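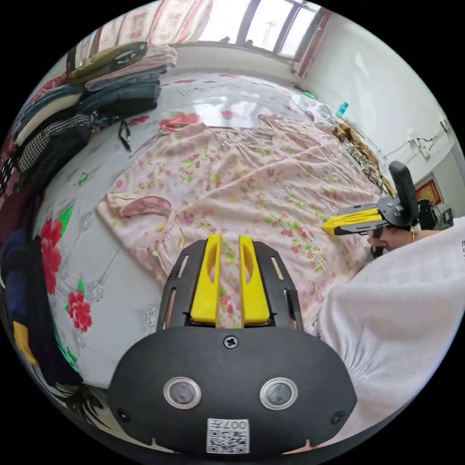
Ticket 161
Subject: Folded clothes open again in drawer, stack leans to one side
Product: Tridard under-bed drawer, low model
Opened by: Seul-gi Cho
Handled by: Adoración Miranda, Skullano customer help
Status: Closed, with one open remark

Seul-gi Cho wrote, Friday, 9:10 am

Hello,

I bought two of the Tridard drawers in April for the clothes of the family. The drawers themselves are good and the runners are smooth. My problem is with the folding method in the small booklet that came with them. I follow the steps and the clothes look fine on the bed, but after one or two days in the drawer they are open again. The worst one is a pink flower-print piece in thin fabric, with gathered sleeves and elastic at the cuff. When I pull the drawer, it has become wide and its sleeve is caught at the back. One time the drawer could not close and I had to take everything out.

The second problem is that my stack leans. I put thick clothes and thin clothes together, as they come from the laundry, and the side with the collars and buttons becomes higher.

I measured inside the drawer. It is 392 mm wide and 191 mm high up to the rim. Is this the correct size, or did I receive a different model from the one in the booklet?

Thank you for your help.

Adoración Miranda wrote, Friday, 10:35 am

Dear Seul-gi,

Thank you for the clear message and for measuring. Your drawer is the low model and the size is correct. The booklet was written for the tall model, and I am sorry that it is packed with both. In the tall drawer the clothes can stand a little loosely. In the low one they must be flatter, or the top of them touches the bed base when it slides in.

I would like to know a few things before I suggest anything.

1. Do you lay the clothes flat in the drawer, or do you stand them on the fold?
2. On which surface do you fold?
3. Is the flower-print piece ironed before?
4. Does the leaning happen also when the drawer is not moved?

Seul-gi Cho wrote, Friday, 11:20 am

1. Flat, one on top of another.
2. On the bed. I have no table that is large enough. The mattress is quite soft.
3. No. I only shake it and hang it to dry.
4. Yes. It leans already on the bed before I carry it.

I want to add that the dark blue clothes and the houndstooth one never make trouble. They stay how I put them. The olive-green one also. So I believe it is about the fabric, and maybe about my sleeves.

Adoración Miranda wrote, Friday, 1:05 pm

I think you are right about both. Please try the following with only the difficult piece and leave the others as they are. If we change everything together, we will not know which change helped.

Step 1. Spread it on the bed with the front side down. Pull the bottom edge gently toward you until the long creases go away. Do not pull at the cuffs, the elastic will take it back.

Step 2. Smooth it with the flat hand from the neck to the bottom. On a soft mattress your hand makes a small valley, and the fabric falls into it. If you have a big book or a tray, put it under the sheet at the place where you fold.

Step 3. Bring one sleeve across the back and turn it down, so the cuff points to the bottom edge. The gathered part should lie flat on the body, not over the side. Then do the other sleeve the same way, a little lower, so the two cuffs do not sit on the same spot.

Step 4. Fold the sides to the middle, then fold the bottom up in three parts.

Step 5. Press with both hands and count slowly to ten. Then leave it alone for a few minutes and look if it opens.

Please write to me what you see at step 5.

Seul-gi Cho wrote, Friday, 3:40 pm

I tried four times. My notes:

First try: without the tray. It opened at the sleeve side as soon as I removed my hands.

Second try: with a baking tray under the sheet. Much better at the body. The cuffs still made a bump.

Third try: with the tray, and cuffs at different heights as you wrote. It stayed closed for ten minutes, then the last fold lifted a little.

Fourth try: the same, but I folded the bottom in two parts and then again in two, so it became smaller and thicker. It stayed closed, but it is now too thick for the low drawer if I put it on top of the dark blue ones.

One thing I was doing wrong before: I folded with the front side up, so the sleeves came over the front and slipped off when I lifted it.
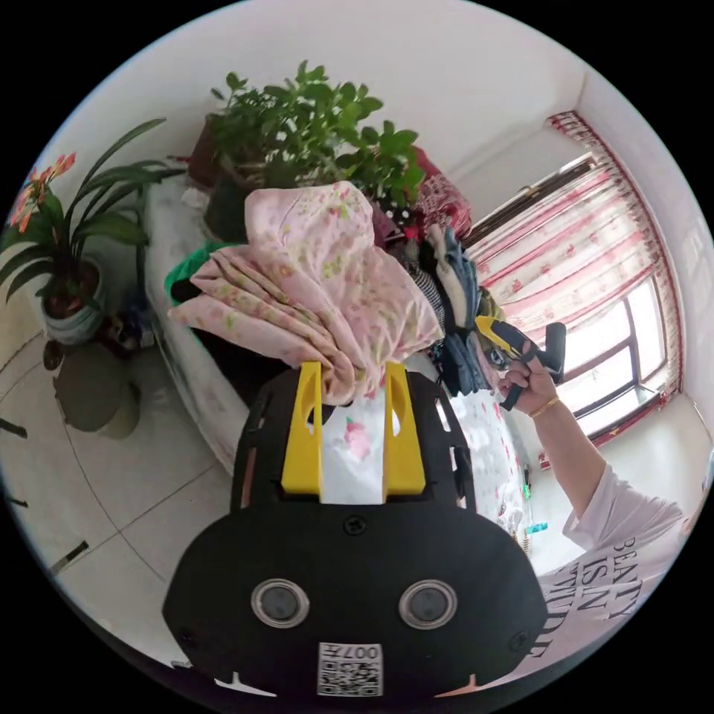
Does a piece with elastic cuffs need to be ironed before it goes into the drawer?

Ironing is not necessary for it to stay folded. Smoothing it by hand on a firm surface is enough for most thin fabrics, but the piece should be completely dry, and the gathers at the sleeve should be pressed down with the palm before the sides are folded over them.

Adoración Miranda wrote, Friday, 4:15 pm

Your notes are very helpful. Your third try is the correct fold, and I think it only needs some neighbors. A thin piece alone will always lift a little. Between two heavier pieces it has no room to open.

For the leaning stack, please try this order:

– Heaviest at the bottom: jeans, thick dark things, the houndstooth one.
– Thin and slippery in the middle.
– One medium piece on top, to hold the rest.
– Turn every second piece, so the thick folded edge is one time left and one time right.

Cords, belts and ribbons should be put inside the last fold. If a cord hangs from the side, it can go into the runner and then the drawer pulls the whole stack with it. We see this often with hooded sweaters and with sports pants.

Please also keep the stack two fingers lower than the rim. I do not give a number of clothes here, it depends on the fabric.

Seul-gi Cho wrote, Friday, 4:50 pm

I had exactly one cord hanging from my stack and I did not think about it. I have tucked it in now.

I made the stack again with your order. It stands straight on the bed. When I carried it to the drawer, it bent in the middle, but it did not fall. I put it down and pushed the sides with my hands, and it is straight again.

A small question: I also have the Perron fabric divider from a different shop. Can I use it in this drawer? It is made of felt, and it is a bit too long.

Adoración Miranda wrote, Friday, 5:05 pm

You can use it if it does not bend. A bent divider pushes against the clothes and they open again after some time. Many people cut the felt shorter with household scissors, but I cannot promise anything for a product that is not ours. The Otard divider from our own list fits the low drawer without cutting. You do not need to buy it now. Please first wait and see how the stack behaves.

For carrying, slide one hand under the stack and put the other on top. Or carry it on your tray.

Seul-gi Cho wrote, three days later, 8:25 am

Good morning. Here is the result.

Drawer 1 (heavy clothes with the flower-print piece in the middle): opened and closed every day. Nothing is caught. The pink one is still folded. It has one crease across the back that was not there before, but when I wear it the crease goes away quickly.

Drawer 2 (only thin clothes and children's things): still a little messy at the front side. I think there is nothing heavy to hold them. Yesterday I moved one pair of jeans there and I will see.

I also tried to fold without the tray again, to be sure, and the sleeve bump came back. So the firm surface is important for me. The tray is now living under the bed, next to the drawers.

Adoración Miranda wrote, three days later, 9:40 am

Thank you for testing it so carefully. For drawer 2, you can also roll the small things and put them in one row along the front. Rolled socks or a rolled towel will work as a wall.

I have sent a request to our print team to make a separate booklet page for the low model, with front side down as the first step. I do not know yet when it will be in the boxes.

I will close the ticket with these notes:

Cause: folding steps for tall drawer used with low drawer; soft surface; elastic cuffs on top of each other; thin pieces without weight above them; one loose cord.
Solved by: tray under the sheet, front side down, cuffs at different heights, heavy pieces below, every second piece turned, cord inside the fold.
Open remark: drawer 2, customer will write again if the front row does not stay in order.

Seul-gi Cho wrote, three days later, 9:55 am

Yes, please close it. I will try the rolled towel today. Please tell me also when the new page is ready, my sister has the same drawers and her booklet is the old one too.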